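Istley site extends hand-guided teaching to grocery handling

1 Sep 2021

Barnico has moved its shelf and table picking work at Istley to a mixed teaching method, in which an operator either guides the arm by hand or drives it from a remote station. The change follows a trial that began in June and covered 277 recorded demonstrations of a single task: pick up a packaged food item or a piece of fruit from a table top and set it down at a given spot.

Until now the team had relied on remote control alone. The operator sat at a Tostis station with a pair of hand controllers and watched the arm through a head-mounted camera feed. Position and finger opening were logged throughout, along with the video. The method gives clean recordings – the operator's hands never enter the picture – but it is slow to learn, and new operators tended to stop short above an item and correct several times before closing the fingers. 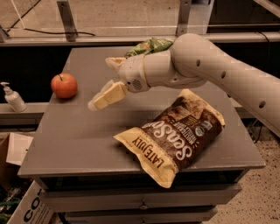 Hand guiding removes most of that hesitation. The joints are put into a compliant mode and the operator moves the wrist directly, using a button to open and close the fingers. Contact can be felt through the arm, which helps with crisp packets and other soft wrapping where the point of grip is hard to judge on a screen. The drawback is that the operator's hands and sleeves appear in the video. Barnico deals with this by replaying each recorded path with the operator standing clear, and keeping the replay as the training record.

Replay does not always succeed. Of the hand-guided runs, 19 were rejected when the item had shifted between the first pass and the second. Fruit was the usual cause, as an apple put back by hand seldom sits exactly where it did before. Bags were less sensitive to small errors in position but more sensitive to finger height. A grip taken too low pushed the bag along the table, and one taken too high closed on the crimped seal and slipped.

The operators now choose the method by item. Rigid and round goods are taught from the remote station, soft packs by hand. Both kinds of recording are stored in the same format at the same sampling rate, using a converter written by Fu, so the learning software makes no distinction between them.

A full session lasts roughly 300 minutes including set-up and joint checks, and needs 2 operators working in turns. The arm is returned to its starting pose after each demonstration, and the items are moved to new positions and angles before the next.

Barnico said the next stage will add drawers to the task, with the arm shown how to pull a small knob and place an item inside. Remote control will be used first for this work.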